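Visit report: the Nivton shared workshop, open day of 24th January

The workshop at Nivton opens its doors twice a year. I went for the humanoid build, having followed the group's notes since the first set of leg drawings went up, and stayed until they wanted to lock the main entrance. What follows is taken from my notebook and has not been checked by the builders.

The building is a former seed merchant's, reached from the lane behind the Sultard road. The ground floor holds the lathes and the saw. Electronics is on the first floor, and the humanoid, which the group calls Samuel, has a small room of its own at the end of the corridor. Visitors were taken through in groups and given a sheet with the wiring diagram on one side and the membership rates on the other. The diagram is a revision behind. The sheet still shows a single supply feeding arms and legs, and the two have been separate since the autumn.

Downstairs first. The members have put a good deal of effort into fixtures. The jig for pressing bearings into the elbow housings is a plain steel plate with two dowels and a toggle clamp, and it has replaced a much more elaborate one that drifted out of square. Housings were printed at first, then machined after the third one cracked along the layer lines. The scrap bin with the early versions was the most instructive exhibit on the ground floor, and I would have liked labels on it.

The first-floor bench had the spare joint drivers laid out with their covers off. These are Muvarine boards, bought second-hand in a lot and reflashed. Each has its own current limit, set in firmware, and the limits for the wrist are lower than I would have guessed. Peak demand at the shoulder was given as 185 watts. The bus runs a 400 Hz loop for the arms and a slower one for everything else. I asked whether the slower loop caused trouble when crouching and was told it had, once, and that the knee gains were reduced afterwards.

The robot works off a cable for both power and data. A battery is planned, but the pack would sit in the lower torso, where the present wiring leaves no room for it. The test task at the moment is tabletop reaching with a plastic bottle. Targets are entered in desk coordinates, and the arm path is planned from the shoulder with the legs held in a slight crouch.

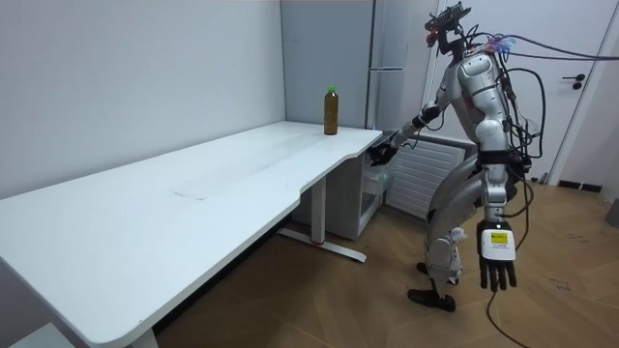
Meinir Pugh thought the order of work was wrong: the cable routing should have been settled before any reaching trials, as every change to the loom alters the drag on the forearm and the calibration has to be done again. She put the cost at an evening each time. The reply from the group was that a loom designed before the arm had moved would have been designed twice. Both positions seemed reasonable to me, though I lean towards hers – the forearm wraps are the part of the build I would least like to service.

Calibration itself takes about 60 minutes and is still largely manual. The arm is moved to a series of marked poses, the encoder values are logged, and a script fits the offsets. The fit is repeated with the hand attached, as its weight is enough to show at the wrist. Residuals are kept in a spreadsheet which anyone may read. I copied down the column headings for our own use.

Points to raise with our members: separate supplies for arms and legs, current limits in firmware with a written record of each change, and a decision on cable routing before we order connectors. The elbow jig is worth copying outright, and they have offered the drawing.

Tea was in the old weighing room. Parking is poor and the lane floods at the lower end, so anyone going in the summer should come in from the Sultard side.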